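4.3 Failure during collection: slipping jaw readings

Of the 1272 fabric demonstrations we recorded for the Gatov set, 43 had to be withdrawn after training had already begun. The fault was in the tools and had been present for several sessions before it was found. We report it in some detail here because the checks we had in place at the time did not catch it, and other groups working with hand-held grippers may be relying on the same checks.

The first sign was in the policy. Rollouts on the Wegener arm went well up to the point of contact, and then the jaws stopped closing a little short of the cloth. The arm lifted, nothing came with it, and the policy carried on with the next motion as if the grasp had been made. In a set of 35 test rollouts on mixed piles, 6 ended this way. We first blamed the arm's own gripper and replaced its drive belt, which made no difference.
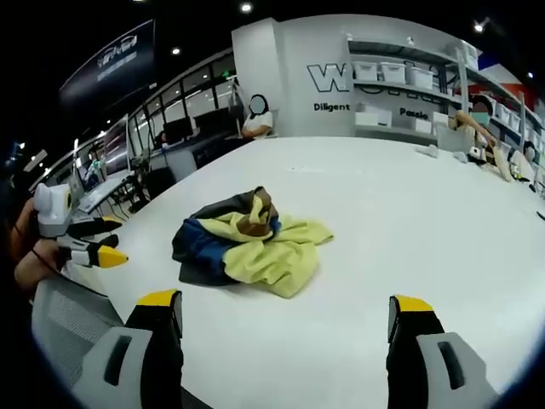
Figure 7. Fabric task, with both hand-held grippers at the table and the pile between them.
Photo: Maxence Besson, data collection lead

The cause was found in the jaw width signal. Each hand-held gripper reports its opening through a small encoder wheel pressed onto the finger shaft. On one of the two tools the wheel had worked loose. It turned with the shaft under light load, but when the operator squeezed hard it slipped by a few degrees. The recorded width therefore stopped changing before the fingers had finished closing. When the fingers opened again the wheel slipped back part of the way, so the error did not grow steadily and did not show up as drift.

Our session check missed this for a simple reason. Operators were asked to open and close each gripper fully three times before starting, with nothing between the fingers. In free air the wheel did not slip, and the readings passed every time. Thick or bunched fabric was needed to bring the fault out. A fold of towel pinched near the base of the fingers was enough to do it when we tested the tool on the bench at Gullstead.

Finding the affected recordings took longer than fixing the part. We compared the reported width with the finger positions seen by the gripper's own camera, which are easy to track from the yellow tips. Any recording in which the two disagreed by more than 4 mm during a grasp was pulled and viewed by hand. All of the withdrawn recordings came from the same tool. We did not try to correct the widths afterward, as the amount of slip changed from one grasp to the next.

Two changes were made. The wheel is now pinned to the shaft instead of pressed on, and the session check includes a squeeze on a folded cloth, with the camera and encoder widths compared before recording can start. The Florari recording software refuses to open a session if that comparison fails.

The policy was retrained from scratch on the remaining 1229 demonstrations. The short grasp did not appear again in a repeat of the same test rollouts. Other failures did remain, mainly picking up two layers where one was wanted, and these are covered in Section 4.4.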